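# Gevama and the missing minutes

Munville council put the minutes of its August session online last week, with two pages left out.
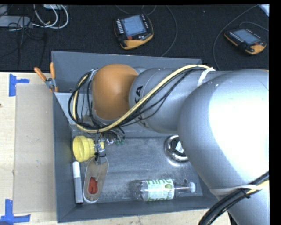 A reader wrote in to say the pages were never meant to be public, and that I should leave the Gevama contract alone until the auditors have finished. Perhaps. But the contract was approved by 23 votes to 2, and people here are entitled to know what was said before the vote.

I asked the clerk's office for the full set. They told me to fill in a form, so I did. Tirnedel had the same trouble over its bus station, and it took a petition with 300 names to get the papers released.

I don't think anyone took money. I do think the mayor would rather we talked about the new car park. I'll post the reply when it comes.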